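**Re: Sultholm rec league, winter season and the gym floor**

27th October

Hello everybody, and thank you for all the replies so far, I've read every one of them (some of them twice, and one of them out loud at dinner).

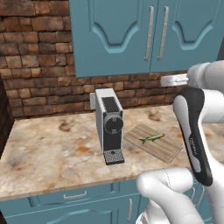

I wanted to answer the long message from the Delholm side properly, so I've quoted it below in pieces and put my thoughts under each one. If you only care about whether your team is playing on the new schedule, skip to the end. If you care about free throws, stay with me.

> We've had the winter draft schedule for a week now and our players are pretty unhappy with the late slot. Half of our roster works early shifts. We had the 9:15 game more than anybody else last year and it looks like we're going to have it again. Can somebody explain how the slots get picked?

I can, because I'm the one who did it, at my kitchen counter, with a pencil and a great deal of coffee. The slots rotate. Every team gets the late game once before anyone gets it a second time, and that's how it was supposed to work last year too. What went wrong last year is that we lost the gym for those evenings in the middle of the season when the heating was out, and the makeup games all got pushed into whatever late time the school would give us. Delholm had more makeups than anyone, so Delholm ended up with more late nights. I understand completely why it felt like you were being picked on, and I'm sorry I didn't say something at the time.

For this winter I've marked the late games in the schedule with a little star so you can see them at a glance. Delholm has two. Everyone else has two or three. If we get makeups again, the team that has had the fewest late games takes the late makeup, even if it wasn't their game that got cancelled in the first place, and we'll shuffle the others around to fit. It makes my job harder but I think it's fair, and I'd sooner spend an evening erasing things than have people driving home tired and grumpy at eleven at night.

> Second, the running clock. We'd like to go back to a stopped clock for at least the last few minutes of each half. With the running clock a team that's up by four can just walk the ball around and the game is over. It's not much fun for anyone, including the team that's winning.

I agree with this more than I expected to when I first read it! I've always liked the running clock, mostly because I've been the person standing by the door with the keys while the last game drags on, and the school is very firm about us being out of the building. But I went back and looked over the score sheets from last season (I keep them in a shoebox, please don't tease me) and there really were a lot of close games in which hardly anything happened at the end. My own team was guilty of it. We had a small lead on the Zutura team in the second half and we passed the ball around the outside like we were afraid of it, and then we shook hands. I remember feeling a bit silly.

So what I'd like to propose is this:

- Running clock for the whole first half, as now.
- Running clock in the second half until the last two minutes.
- Stopped clock on every whistle for the last two minutes, unless the lead is fifteen or more, in which case we let it run and go home.
- Two timeouts per team per game, same as before, and they don't carry over into overtime.
- Overtime is three minutes, running until the last minute. If it's still tied after one overtime, it's a tie. We've always allowed ties in the regular season and I don't see a reason to change.

I timed this with a stopwatch during our pickup game last week, which was not very scientific, and the end of the game ran a good bit longer than usual but not so long that it scared me. I think we can manage if the early games start on time. That means *really* on time, friends. If you have four players at the start, you play with four until the fifth one comes through the door. We did this years ago and it works fine, and it's a wonderful cure for lateness.

> Third, we think the new substitution rule is confusing. We had one referee tell us subs could come in on any dead ball and another tell us it was only on our own possession.

Any dead ball. I've written it in capital letters on the sheet that goes to the referees. The player coming in has to go to the table first and wait to be waved on. Please don't just run in while your teammate is running out, I know it feels quicker, but we had six on the floor more than once last season and neither team noticed until after the basket. The other way of doing it came from the summer league across the river, and I think one or two of our referees work both and got them mixed up, which I would do too.

> Fourth, and this one is from our captain, is there any chance of moving the Delholm and Martinelli game off the first night? It's the one everybody wants to see and it seems a waste to have it before people are in shape.

Well, now. I've gone back and forth on this one. I love that game. It's the one night when the bleachers are more than a quarter full, and people bring their kids and their in-laws, and somebody always brings a cowbell. Last season it was decided by one point on a put-back with the buzzer going, and I was on the bench for a team that wasn't even involved and I still jumped up and spilled my drink all over a stranger.

The reason it was on the first night is simply that it fell there when I drew up the rotation. I asked the Martinelli team whether they'd mind moving it and they said they'd been meaning to ask the same thing. So I've swapped it with the Sultholm and Martinelli game, and Delholm now opens against Zutura. Delholm and Martinelli will meet in the last week before the playoffs, in the early slot, so the cowbell can come too.

> Last thing, what's happening with the floor? Our people say it was slippery by the end of last season and two of them went down hard on the same spot near the far baseline.

I'm glad you raised it, and I should have written about it sooner. The school had the floor cleaned and recoated over the summer. I went and walked on it in my game shoes and it felt very good to me, with plenty of grip, including down at the far end. The trouble last season was mostly dust, because the stage curtain at that end sheds something awful and nobody was sweeping between games. So from now on the home team (first name listed on the schedule) sweeps the floor before tip-off. The wide broom lives in the closet by the drinking fountain, and the combination is 712. Please put it back with the bristles up.

If it's slippery anyway, tell the referee and the referee will stop the game and have it wiped. Nobody has to play on a floor they don't trust. I mean that, and I'll back up anyone who asks for it.

A few other things while I have you all here, and then I promise I'll stop.

**Rosters.** I need a final roster from each team before the first game. Ten players at most, and at least seven, please. I know some of you like to keep it small so that everyone gets minutes, but last winter there was a bad cold going around and we had two forfeits in a row, and it was a sad thing to open up the gym for a group of people in shorts who then had to turn around and go home. If you're short, write to the list. There are always a few people who'd love to play and are too shy to say so.

**Shirts.** Numbers on the back, big enough to be read from the table. Tape is fine for the first two weeks. After that it really should be a proper number, as the tape comes off when people sweat and then we have no idea who fouled whom.

**The scoreboard.** It works again! The home side was showing every eight as a zero, which made for some exciting moments, and it's been fixed. The horn is still very loud. If you're sitting with a small child, sit on the far side.

**Scorekeepers.** Each team supplies one person for the game before or after its own. It's not hard, and you get the best seat in the house. If you've never done it, come a little early and I'll sit with you for the first few possessions.

**Fees.** Same as last winter, payable by the second game. If money is tight, write to me off the list and we'll sort it out quietly. We've never turned away a player over the fee and I don't intend to start.

**Spring.** I've asked the school for the gym again in April for the little weekend tournament, and they've penciled us in. More when I know more. Zutura have already said they want to host the potluck afterward, and having eaten at the last one I'd urge everybody to say yes.

So, where that leaves us. I'd like a yes or no from each captain on the two-minute stopped clock. The schedule is otherwise set, with the one swap I mentioned, and I'll send the clean copy once the clock question is settled so you don't end up with different versions stuck to your refrigerators.

Thank you to Delholm for writing it all out so clearly and so kindly. I know it's easier to grumble in the parking lot, and I've done my share of that over the years.

See you in the gym, and bring a water bottle, the fountain is still only a trickle.

Your schedule keeper, Sultholm rec league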